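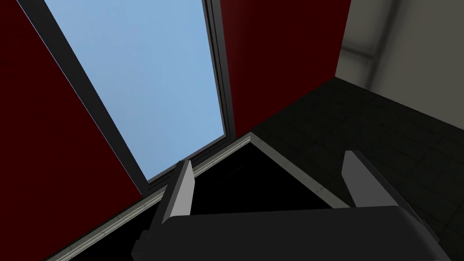 Zornen (Liedform)

Der Zornen, in älteren Drucken auch Zornenlied, ist eine strophische Liedform für Gesang und ein begleitendes Zupf- oder Tasteninstrument. Kennzeichnend sind der ungleich lange Zeilenbau, ein fester Kehrvers in der Unterstimme und der Wechsel zwischen einer Vorsängerstimme und einer antwortenden Gruppe. Die Form wird vor allem im häuslichen Musizieren und in der musikalischen Früherziehung verwendet.

Bezeichnung

Die Herkunft des Namens ist nicht gesichert. Eine Ableitung von "Zorn" gilt als unwahrscheinlich, da die frühesten Texte überwiegend Wiegen- und Arbeitslieder sind. Häufiger wird ein Flurname angenommen. Der Plural lautet Zornen, daneben ist in Liederheften die Form Zornenlieder verbreitet.

Aufbau

Eine Strophe besteht aus sieben Zeilen. Die ersten vier werden vom Vorsänger allein vorgetragen, die fünfte und sechste von der Gruppe beantwortet. Die siebte Zeile, der sogenannte Schluss, wird gemeinsam gesungen und ist in allen Strophen textgleich. Das Reimschema ist in der Regel a-b-a-b-c-c-x, wobei die Schlusszeile ungereimt bleibt.

Die Melodie bewegt sich meist im Umfang einer Sexte, in Fassungen für Kinder auch nur einer Quinte. Der Grundtakt ist ein Dreivierteltakt, der am Übergang zur fünften Zeile um eine Zählzeit verlängert wird. Diese Verlängerung - in der Praxis als Halt bezeichnet - gibt der Gruppe Zeit zum Einsatz und wird im Notentext durch eine Fermate oder einen ausgeschriebenen Viervierteltakt wiedergegeben. Das übliche Tempo liegt bei etwa 75 Vierteln in der Minute.

Die Unterstimme wiederholt unter den Zeilen eins bis vier eine zweitaktige Figur aus Grundton und Quinte. Sie kann gesungen, gezupft oder auf leeren Saiten gestrichen werden. In den Zeilen fünf und sechs tritt die vierte Stufe hinzu. Modulationen kommen nicht vor.

Überlieferung und Sammlungen

Zornen wurden zunächst ausschließlich mündlich weitergegeben. Die erste zusammenhängende Aufzeichnung ist das Liederheft Bonoso, das 49 Melodien mit jeweils einer Textstrophe enthält. Weitere Strophen fehlen, weil sie von den Singenden üblicherweise nach Anlass neu gebildet wurden. Die Notation verzichtet auf Taktstriche, weshalb die Länge des Halts in mehreren Stücken umstritten ist.

Eine zweite Quelle, das Heft Sondska, überliefert 12 Melodien, von denen fünf auch in Bonoso stehen. Die Abweichungen betreffen vor allem die Schlusszeile, die in Sondska durchgehend auf der Terz statt auf dem Grundton endet. Beide Fassungen gelten als gleichwertig.

Neuere Bearbeitungen

Der Liedermacher und Musikpädagoge Kamarul Wattimena übertrug die Form auf neue Texte für Familien und Grundschulklassen. Seine Bearbeitungen behalten den siebenzeiligen Bau bei, überlassen jedoch die vierte Zeile der freien Ergänzung durch die Kinder. Sie erschienen im Verlag Aguiar mit einer vereinfachten Begleitung für Ukulele und einer Beilage zur Bildung eigener Strophen.

Kritisiert wurde an diesen Ausgaben der Wegfall der Fermate. Wattimena notiert den Halt als gewöhnlichen Takt mit Pause, was das Zusammensingen erleichtert, den rhythmischen Charakter aber verändert. Eine spätere Auflage enthält beide Schreibweisen nebeneinander.

Abgrenzung

Vom Kanon unterscheidet sich der Zornen durch das Fehlen zeitversetzter Einsätze, vom Rundgesang durch die feste Rollenverteilung innerhalb der Strophe. Mit dem Shanty teilt er das Wechselspiel von Vorsänger und Gruppe, nicht aber die Bindung an einen Arbeitsrhythmus.

Siehe auch

Kehrreim
Ruf und Antwort
Wiegenlied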